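Accueil Actualités Agenda Contact
Vie du site > Portes ouvertes > Octobre

Visite chez Dodell

Nous étions neuf à découvrir l'atelier de robotique domestique de Dodell. Fahad Bhutto nous a reçus dans le coin cuisine, où le robot apprend à ranger des fruits : repérer le panier jaune sur la table, puis ouvrir le réfrigérateur gris.
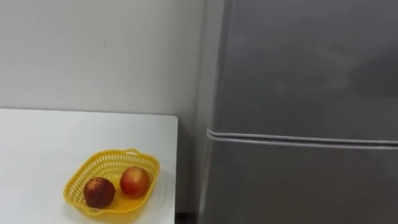

La porte reste le plus difficile, selon lui – il faut tirer fort au début et doucement ensuite. L'équipe a déjà enregistré 197 essais, et chaque séance peut durer jusqu'à trois heures. Plusieurs de nos membres ont posé des questions sur le prix, mais il n'est pas encore fixé.

La prochaine visite aura lieu chez Filtine, à 7 h du matin. Inscription à l'accueil.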